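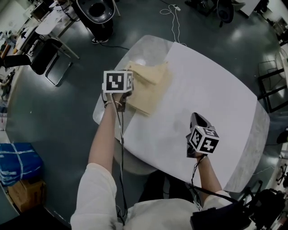 About us

Lillside is a packing and finishing workshop. We cut, stack, fold and box cardboard for small firms that can't justify doing it themselves. There are 21 of us on the books and we have been at it long enough to have been promised a robot by four different salesmen.

We mention the salesmen because visitors ask. People who find this page often want to know whether we are "automated". Mostly we aren't. We have a creaser, a guillotine and a strapping machine, and the rest is hands.

Our open day

Every September we open the doors for an afternoon. It began as a way of letting customers see where their boxes come from, and it has grown a bit. Last time 54 people signed the book, and for once we let a technology firm take part. Notau had been writing to us for months about their hand-held grippers, and Svyatoslav Skoryk, who runs our finishing side, finally told them to come and show us or stop writing.

The idea, as they put it to us, is that you don't program the robot. A person holds a gripper in each hand and does the job, the patterned cubes on top let a computer follow where each gripper goes, and the recordings are used to teach a machine later on. Ostap Kushnir from Notau gave the talk and was decent about being interrupted.

We came away with mixed feelings, and we'd like them on record here, as some customers have heard we are about to replace the packing line.

What we thought was good: the job was a real one. Picking up the edge of a stack of card sounds like nothing until you watch a new starter do it. Sheets slide, corners catch, and a creased top sheet makes it worse. It was sensible of them to start there and leave the dancing arms at home.

What we weren't sold on: a person was doing the work. A skilled person with two grippers is slower than the same person with two hands, and we were asked to take the rest on trust. Notau said they would want 300 recordings of one task before they would promise anything. Svyatoslav asked what happens when the card is a different weight, or has been sitting near the loading door in damp weather, and the answer was more recordings. There are cables to keep clear of as well, and our floor gets busy.

So there is no robot at Lillside and no date for one. Notau are welcome back when the machine can do the lifting on its own, with our card, on an ordinary working day. We have said so to them in writing – politely.

Where that leaves your order

Nothing changes. Quotes still come from a person, usually within two working days, and the Medo and Hnatiuk box ranges are still folded and checked by hand. If we ever do bring in a machine for any part of that, we'll say which part and what it costs you.

Visiting

The open day is free and you don't need to book, though groups should ring first. Flat shoes, please. Tea is in the front office and children must stay with an adult near the guillotine.

Page last updated Dec 18, 2018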